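Recording Folding Runs with the Handheld Grippers

Last updated August 2023
14 shares | 2 comments

This page covers the folding task for the Clamcombe student robotics project, from setting up the bed to handing over a finished batch. It assumes you have done the basic gripper session and can pair a unit by yourself. The arm side, meaning training and playback on the mobile robots, is on a separate page kept by Larasati Krishnan.

Each team member works with two handheld grippers, one per hand. A run is one garment, starting crumpled and ending folded. A batch is all the runs recorded without changing the sheet, the garment or the operator.

What you need

- Two charged grippers, plus a spare
- A plain fitted sheet, beige or light green
- The garment for the batch
- A folded towel or cloth
- A laptop with Proleck installed, for naming and checking runs

Setting up the bed

Pull the sheet tight at the corners. Small wrinkles in the middle can stay. The earlier instructions asked for a flat sheet every time, and the policy trained on that set did poorly on any bed that had been sat on.

Put the spare gripper and the controllers at the headboard end, away from the folding area. Route charging cables along the same side. A cable under the garment will catch in the jaws sooner or later, and the run has to be thrown out.

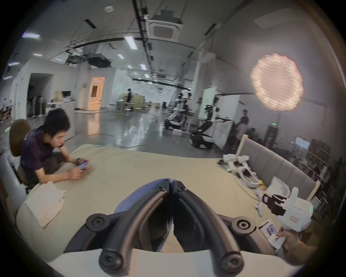 The working area is the half of the bed nearest the operator, and it needs to be clear before the first run. Everything else can sit farther back. Two white controllers with loop handles, a plastic bag and a thin cable on the sheet are acceptable clutter, provided they stay put for the whole batch. Moving them between runs makes the batch harder to label, and Proleck will flag the background change as a new session.

Check that the mount holding the phone is tight. It should not shift when you tilt the gripper to vertical and back. If it does, tighten the mount and repeat the calibration, even if the last one was done an hour ago.

Recording a run

1. Place the garment. Drop it from knee height above the bed and leave it as it lands. Do not arrange the sleeves. For shirts, drop it a little left of center if you are right-handed, so the first grasp does not cross your body.

2. Check the status lights. All of them should be steady green on both units. A blinking light means the tracker has lost its map. Point the gripper at the far side of the room for a few seconds and wait. The stools, tables and robot bases give it plenty of features to lock on to. Blank wall does not.

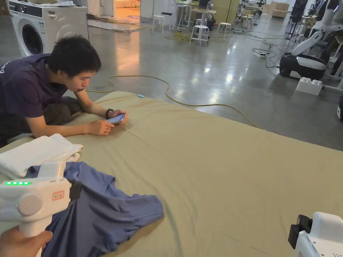

3. Start both units. Press the left one first, then the right. Hold still for a slow count of two. This gives the sync step a flat section to match. Runs that start with the hands already moving tend to come out of sync by a few samples, and the error is not obvious until playback.

4. Make the first grasp. Take the edge of the cloth, with the jaws closing across the fold and not along it. Close fully. A half-closed jaw will hold the cloth for you, as you adjust without noticing, but the robot will drop it.

5. Lift and let it hang. Raise the garment until most of it is off the sheet, then pause. Use this pause to find the second corner. If the cloth has bunched near the jaws, put it down and take a new grasp. Regrasps are useful data – leave them in. 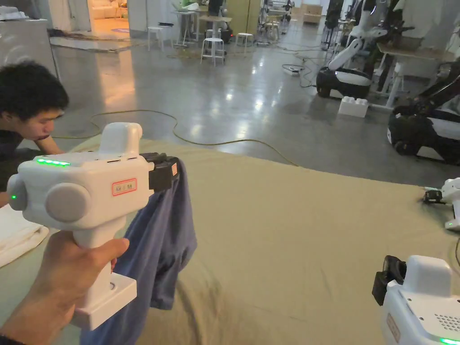 6. Spread and fold. Lay the garment out away from you, then bring the sleeves in, then fold bottom to top. Keep the wrist in line with the forearm where you can. The arm has less range than your wrist does, and Rasmus Lill's notes from October list wrist twist as the main cause of rejected shirt runs.

7. Release and back off. Open both jaws, lift straight up, hold still again and stop the recording. Do not smooth the finished fold with your fingers.

Checking the batch

Open the batch in Proleck and sort by length. Anything much shorter than the rest is usually a false start. Delete it. Anything much longer should be watched once through at double speed before you decide.

The current set has 730 runs, of which 321 are shirts. Towels are well covered, so please record shirts unless the sign-up sheet says otherwise.

Reject a run if:

- a bare hand touches the garment after the start
- either tracker drops out during a grasp
- a second person's arm enters the working area
- the garment leaves the bed

A person leaning on the far edge of the bed is fine. So is someone walking behind it.

Naming and upload

Use team, garment, operator initials and batch number, in that order, with hyphens and no spaces. Upload to the Jarkstead folder on the shared drive. The Pasaribu folder is for the drawer task only, and folding runs placed there will not be picked up by the training script.

Uploads take roughly an hour per batch on the lab network. Leave the laptop plugged in and the lid open until the transfer log shows the last file, then put both grippers back on charge.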